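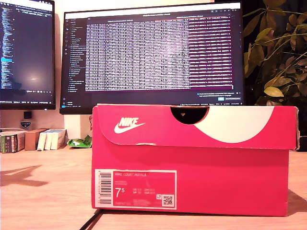
Figura 4. Caja de cartón con tapa abatible y etiqueta de producto en el frontal.

4. Preparación y etiquetado de cajas de archivo

Este capítulo describe el alta de cajas en el sistema de inventario Elwood y la impresión de sus etiquetas con la impresora térmica Truka 618. Se da por hecho que la impresora está instalada y que el usuario dispone de permisos de edición en el almacén correspondiente (véase el capítulo 2).

4.1 Requisitos de la caja

Se admiten cajas de cartón reutilizadas, incluidas las de calzado, siempre que cierren por completo y conserven al menos una cara lisa donde quepa la etiqueta. Las etiquetas Prakis de 60 mm de ancho no se adhieren bien sobre cartón encerado ni sobre restos de cinta.

Nota: el código de barras original del fabricante puede quedar a la vista. Elwood ignora cualquier código que no empiece por el prefijo del almacén. Si el lector emite dos pitidos cortos, ha leído un código ajeno; repita la lectura sobre la etiqueta de Elwood.

4.2 Carga del rollo

1. Apague la impresora y espere a que se extinga el indicador frontal.
2. Levante la cubierta tirando de las dos pestañas laterales.
3. Coloque el rollo con la cara imprimible hacia arriba. Cada rollo contiene 500 etiquetas.
4. Ajuste las guías al ancho del papel, sin presionarlo.
5. Deje sobresalir 2 cm de papel por la ranura de salida y cierre la cubierta.
6. Encienda la impresora. El papel avanzará una etiqueta y se detendrá.

PRECAUCIÓN: el cabezal térmico alcanza temperaturas elevadas durante el uso. No lo toque hasta pasados unos minutos desde el apagado. No utilice objetos metálicos para retirar papel atascado.

4.3 Alta de la caja

1. Abra Elwood y seleccione Almacén > Cajas > Nueva.
2. Introduzca la ubicación con el formato pasillo-estante-hueco.
3. En el campo Contenido, escriba una descripción de 60 caracteres como máximo. El texto sobrante no se imprime.
4. Seleccione el tipo de caja. Para cajas reutilizadas, elija «Genérica con tapa».
5. Pulse Guardar. El sistema asigna el número de caja, que no puede modificarse después.

Nota: si el contenido se reparte en varias cajas, dé de alta cada una por separado y vincúlelas desde la pestaña Relaciones.

4.4 Impresión y colocación

1. Abra la ficha de la caja y pulse Imprimir etiqueta.
2. Compruebe que el código se ve completo y sin franjas blancas.
3. Limpie la superficie con un paño seco.
4. Pegue la etiqueta en el frontal, nunca sobre la unión entre tapa y cuerpo.
5. Lea el código con el lector de mano. La ficha pasará al estado Activa.

4.5 Incidencias frecuentes

Impresión pálida: aumente la densidad un punto en Ajustes > Cabezal.
Etiqueta desplazada: ejecute la calibración manteniendo pulsado el botón de avance hasta que parpadee el indicador.
Error «Caja duplicada»: la ubicación ya está ocupada. Libérela o elija otro hueco.

Revisión del capítulo: Fadwa Hamdy, 23 de septiembre de 2021.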